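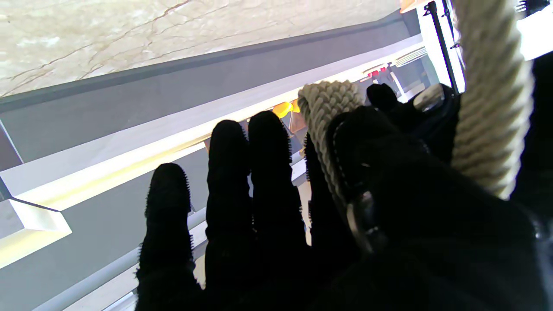 Totness, January 24, 2024

3.2 Sorting and coiling

Braided and woven pieces were taken one at a time. Weave first, then the end fitting, then coil. Cream braid was the bulkiest, kept its bend when gripped. 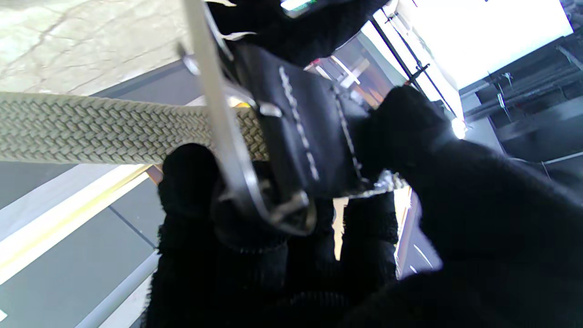
and the stitched leather ends go stiff well before the elastic does, so grading by end tab alone (the Carré method) overstates wear. We scored both, 3 grades each. Buckles noted seperately. Coil from the buckle end, loose tail outward, roughly 90 mm across; tighter and the weave creases.

Figure 3. Beige strap held above the table, coiled straps in the pink basket.
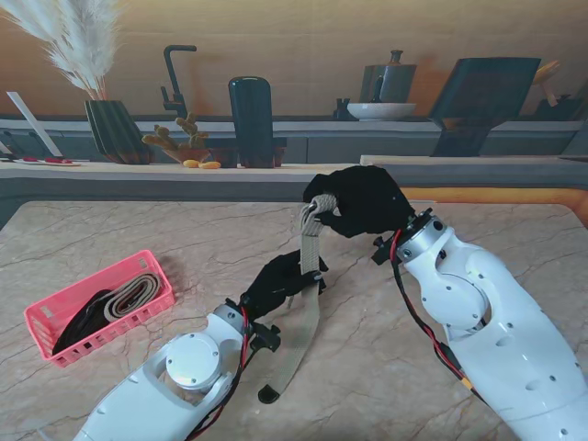 3.3 Storage

Baskets as in the Tisthorpe trial. Coils flat, not stacked. Re-checked in September.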